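The Long Way Around the Table

The robot was called Skiltwood because that was the name on the crate the motors came in. It had two arms and a head on a short post, and it did not know how to pick up a notebook.

I was in charge of the notebooks. The others had the wiring, the code, or the gripper fingers, which broke every week. My job was to move things on tables while a camera at head height looked down at my hands. The school needed 758 good takes from us before the September meet at Clivwood. When I joined, we had 30.

A take went like this. Start with your hands in your lap. Reach for the stack, square it up, lift it, set it down, hands back in your lap. Our advisor wanted it slow, but not so slow that it looked like acting. Most of mine looked like acting. I would watch them afterward and see a person pretending to care about stationery.

"You're thinking about your thumbs," the advisor told me.

I said I was supposed to be thinking about my thumbs.

"Think about the notebooks."

So I took the job out of the lab. I did it on desks, on the library counter, on my aunt's kitchen table, and on any other table I was allowed to use for an hour. 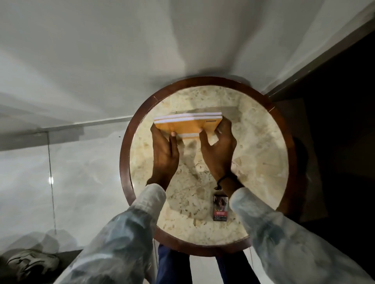
Jacobs Robotics Club, Manipulation Team

The orange notebooks went with me everywhere. I liked them because the color stood out and the covers had gone soft enough to hold. On round tables I had trouble. With no straight edge to line up against, my hands never knew when the stack was square. I pressed down on it and pulled the near side toward me and it always looked crooked when I let go.

I told the programmer this. She wrote it down.

"What did you write?" I asked.

"That round tables are harder."

"For me, though."

"It's learning from you," she said.

By the end of August I had 723 takes. I did the rest over four evenings, the last of them past eleven, and I stopped thinking about my thumbs sometime during the second one.

Clivwood had the event in a gym. They gave every team a table, and ours was round. The programmer looked at me and I looked at the table. Then we set out the notebooks and turned Skiltwood on.

It reached out with both arms and took hold of the stack. It pressed down. It pulled the near side toward itself, let go, and waited. Then it took hold and did it again, the way I did when I wasn't satisfied. The judge checked her watch. The lift came at 43 seconds, and the stack went back down a little crooked.

We placed behind Zillavska, whose robot was faster and had a square table.

On the bus I had the notebooks on my knees. The programmer reached over and straightened the top one, and I moved it back.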